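首页 新闻 行业 评测 专题 关于我们 登录
搜索 请输入关键词 搜索全站

Laltcombe 公布两款手持夹爪对比结果,Grostus 抓取更稳,Kairys 更换更快

10/12/2024

位于 Laltcombe 的自动化测试工作室昨天公布了一份对比报告,内容是两款手持式夹爪在日常物品上的使用情况。参加对比的产品是 Grostus 公司的平行夹爪和 Kairys 公司的轻型夹爪。两款产品都由操作人员拿在手中使用,夹爪上的相机记录动作,这些记录以后用来训练机械臂。

测试从三月开始准备,正式的部分在今年秋天完成。工作室一共收集了 2,000 段操作记录,每段记录包括一次完整的抓取、移动和放下。所有记录都由同一个控制程序 Gundance 保存和整理,所以两款夹爪的数据格式是相同的,可以直接放在一起比较。

报告说,以前的很多对比只使用方块、圆柱和杯子,这样的结果对实验室有用,对真正要在家庭和办公室里工作的机器人帮助比较小。因此这次选择的物品大部分是人们每天会碰到的东西,例如带线的电话听筒、眼镜盒、装了一半水的瓶子、折好的毛巾、遥控器和钥匙串。物品清单里一共有 70 种东西,其中带线的和软的物品占了比较大的部分。

在硬的物品上,两款夹爪的差别不大。操作人员经过短时间的练习以后,都可以比较顺利地完成任务。差别主要出现在表面光滑、形状弯曲的物品上。Grostus 的指面比较宽,夹住弯曲的物品时接触面积较大,物品在手指之间转动的情况比较少。Kairys 的指面较窄,在同样的物品上更容易发生转动,操作人员常常需要放下以后再夹一次。

但是 Kairys 也有明显的优点。它的重量较轻,连续使用一个小时以后,操作人员报告的手腕疲劳比较低。它的手指可以不用工具拆下,更换指垫的时间很短。Grostus 更换指垫需要拧下两颗螺丝,在测试中间更换时会打断工作的节奏。报告认为,如果一个团队每天需要长时间收集数据,重量和更换速度应该和抓取的稳定性一样受到重视。

关于相机,两款夹爪都使用广角镜头,安装在手腕附近,方向朝着指尖。广角镜头的好处是可以同时看到物品和周围的环境,缺点是边缘的变形比较大。工作室在开始的时候没有对每一台相机单独做标定,使用了厂家提供的参数,结果在靠近画面边缘的位置,计算出来的距离有偏差。后来工作室重新标定了全部相机,并且把前面一部分记录作废,重新收集。报告建议其他团队不要省略这个步骤。

位置跟踪也是这次比较的一个项目。当两只夹爪同时工作的时候,一只夹爪常常会进入另一只夹爪的视野。如果夹爪上安装了带黑白标记图案的方块,Gundance 就可以利用这些标记来计算两只夹爪之间的相对位置。在光线均匀的房间里,这种方法的效果较好。在窗户附近,如果阳光直接照到标记上,程序有时会丢失标记,需要等待夹爪移动以后才能重新找到。

工作室的报告里特别用了一节来讨论带线的物品。电话听筒是其中比较难的一种,因为它的线是螺旋形的,有弹性,夹爪拿起听筒的时候,线会给它一个向回拉的力。
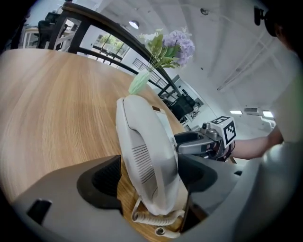 这个力不大,但是方向会随着听筒的位置改变。如果操作人员拿起的速度太快,听筒的下端会先偏向一边,然后整个听筒在手指之间倾斜。报告写道,操作人员一般很快就会学会放慢动作,并且在拿起以前先把线的方向理顺。可是用这些数据训练出来的模型不一定会学到同样的习惯,因为理线的动作有时在记录开始以前已经完成了。工作室打算在下一个版本里,把理线的过程也放进记录。

对于这个问题,两款夹爪的表现也不相同。Grostus 在线的拉力下比较稳定,听筒的角度变化较小。Kairys 在更换成较软的指垫以后,表现有所改善,不过软指垫磨损得也比较快。工作室没有在报告中给出总的排名,只是说明了每一款更适合哪一类任务:前者适合弯曲的、带线的和比较重的物品,后者适合轻的小物品和长时间的收集工作。

控制程序 Gundance 也得到了一些意见。操作人员希望开始和结束记录的按钮可以放在夹爪的手柄上。现在的做法是由另一个人在电脑前操作,两个人的配合有时会慢一些。负责开发的团队已经表示会考虑这个建议,但没有给出具体的时间。

报告的全文和物品清单可以向工作室申请。原始的操作记录暂时不公开,工作室说需要先检查记录中有没有出现人的脸和屏幕上的文字。检查完成以后,一部分记录会提供给大学和非商业的研究团队使用。下一轮测试计划加入固定在桌面上的机械臂,用同样的物品和同样的指垫,比较手持收集的数据和机械臂直接遥控收集的数据有什么不同。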